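The Slow Return of the Village Bakery Oven

In the valley of Usby the bread used to arrive by truck, already sliced, at six in the morning. It was cheap and it was always the same. People bought it, and I do not think they complained much. My own family bought it for many years, and my mother kept it in the freezer in case of snow.

Then, three winters ago, the old communal oven behind the church was lit again. It is a stone oven of the kind my grandparents knew, with a low door and a floor that takes most of a day to become hot. For a long time the families in the village used it for storing garden tools. When I first heard that there would be a fire in it, I expected a small ceremony with speeches, and after that the tools again.

I was wrong about this. The oven is now lit every week, and in December it is lit twice.

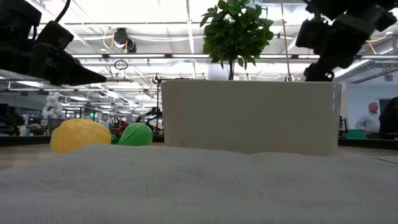

The first problem was wood. An oven like this one wants dry beech, split thin, and the people who knew where to get it had mostly stopped cutting. For some months the bakers bought their wood from Alarcón, on the other side of the pass, and the transport cost more than the flour. Now there is a shared woodpile under a metal roof, and each household that bakes brings its part in the spring.

The second problem was the heat itself. A modern oven tells you its temperature with a number. In the stone oven you throw a little flour on the floor and watch how quickly it becomes brown. If it turns black at once, you wait. If it stays pale, you have waited too long and you will bake cookies that day. I have seen both results, and I have eaten both.

The loaves are large, because a large loaf keeps for a week. The dough is mostly rye with some wheat, and it is made sour with a starter that came from Liledura in a jam jar. There are different opinions about this starter. Some families say it is too sharp, and they add honey to calm it. Others feel that honey in rye bread is a kind of insult, and at the long table where the dough is shaped this discussion can continue until the fire is ready.

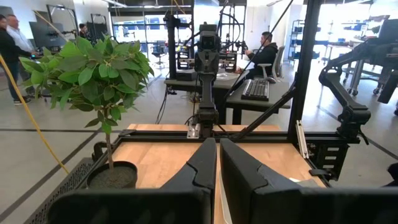
One neighbor wrote to me that I make it sound too pleasant. She has baked there since the first winter, and she wanted readers to know that the smoke goes into your hair for two days, that the line for the oven is decided by who shouts best, and that her first loaves were so hard the hens refused them. She also said that she would not go back to the truck bread for any money.

I accept the correction. The work is heavy, and it falls in the early morning when the path is icy. Also it is not cheap, if you put a price on your hours. A loaf from the supermarket in Trakard costs less than the wood alone for one of ours. The families who bake are those with somebody at home in the morning, and those who work in town usually buy from them or go without. This is a real weakness of the whole idea, and I have not heard a good answer to it.

Still, the numbers surprised me. The bakers keep a notebook on a nail beside the oven door, where each family writes what it has baked. Last winter 77 households wrote their name there at least once. From the first fire until the end of last month, the notebook shows 3,573 loaves. The pages are stained and some lines are difficult to read, and there is one week when a child has drawn a horse across everything.

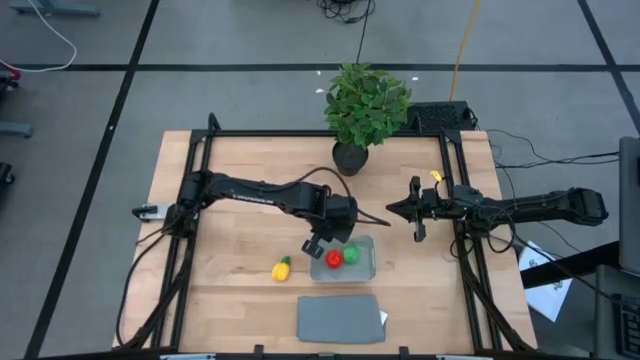 Food and Countryside Desk

What happens around the oven is harder to write in a notebook. While the bread is inside, there is an hour with nothing to do, and people stay. They bring coffee and talk about roofs, knees and the price of hay. After the bread comes out, the floor is still hot enough for a pot of beans, and these stay in overnight with the door closed with clay. My mother, who trusted the truck for so long, now sends me with her own pot - and with instructions about where it must stand.

Other villages have come to look. Two of them have an oven of their own under the ivy, and one has already cleaned the chimney. Whether they will find enough people to carry the wood, I cannot say. In our village the chimney will need repair before next winter, and the stones at the left side of the door have begun to move. A mason has promised to come after the holidays, when the oven has had time to cool.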